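Print this page
E-mail this page

What's Left on the Table: a Snack Packaging Project
Project report, 5th February

For my project I wanted to know how much wrapping comes with the food we eat between meals. I picked snacks because that's where most of our trash at home seems to come from, and because I got to eat some of them! My class allowed 2,000 words at most, so I had to leave out the part on bottles (maybe I'll do it in May).

I kept everything that came off a snack and sorted it into piles: cartons, foam, printed bags, and then "everything else," which grew a lot faster than I expected. By the end I had nearly 70 pieces. I weighed the whole lot on the kitchen scale and got 2,433 grams, but that includes a few cartons that still had milk in them, so please don't trust that number too much. I should have emptied them first – lesson learned.

The foam nets were my favorite. They're the stretchy sleeves that go over fruit so it doesn't bruise, and they squash down to nothing and then puff right back up. I bought fruit at two stores, Orari and Kutik, and only Orari used the nets. Kutik just puts everything in a paper tray. The fruit from both places tasted the same to me and I only found one bruise, on a pear from Kutik.

Milk cartons were easy to sort but annoying to flatten, and the folded top always fought back. Snack bags were the worst. You can't fold them, they won't stay in a pile, and the recycling center in Pundomholm doesn't take them at all (I called and asked).

Orange foam nets and a milk carton in the first picture, a blue snack bag and another look at the table in the second.
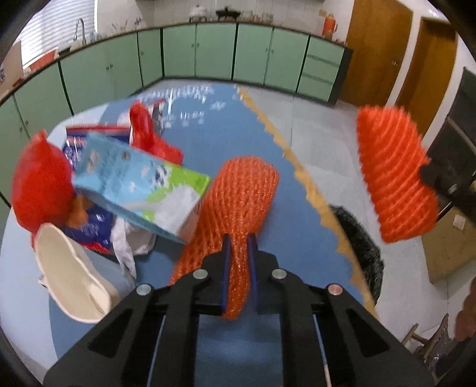
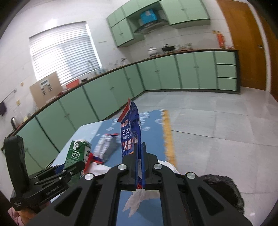

My other problem was tissues. Do they count as packaging? I went back and forth on this and decided no, so they went straight in the trash and never made it to the scale. Thin plastic wrap did count, even the tiny bits, and picking those out from the paper took me longer than all the rest of the sorting put together.

If I did this again I'd sort right after each snack. I'd also like to try the Lu store, where you can bring your own containers for nuts and crackers – I just ran out of time before the report was due.

E-mail this page to a friend
Back to top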